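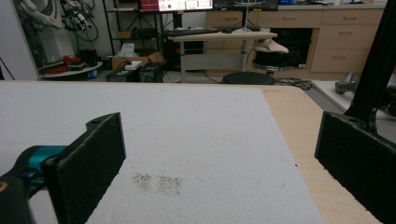 Home | Notebook | Projects | Archive

March 22, 2020
Posted in: Notebook

Okay, so the paper samples. I left off Friday's batch half sorted and I had to read my own handwriting twice to work out which sheets came from the Driltska rags and which were the bought linen from Masson (label your trays, me, please!).

The ledger page we're trying to match is dated 1634, but the mold it came off is probably older. I've been going with 1610 for the mold, mostly on the spacing of the chain lines, and I'm ready to be talked out of it. The laid lines are so tight compared with anything I've pulled on the Rorness mold that I keep wanting to re-wire the whole thing. Not this month.

Pulled 4 sheets from the second vat this morning. First one tore at the corner when I couched it, totally my fault, I rushed the roll. The other three look lovely, a bit creamier than I wanted, with that nice rattle when you shake them. Sizing is still gelatin at the weaker mix. I tried iron gall ink on an unsized scrap for fun and it feathered like crazy, a fuzzy caterpillar where an "f" should be.

Weights are all over the place. I'm stirring the vat before every dip now and it helps a little, but I think the pulp itself needs another hour in the beater. Roughly 400 grams of dry rag left from the Driltska bag, so I get one more decent try before I have to reorder from Forbridge, and they said June last time I asked.

To do: swap the felts, they're getting bald. Cut test strips for folding. Find the good bone folder, it was next to the press on Thursday and now it isn't.

2 comments | 5 shares | Older entry | Newer entry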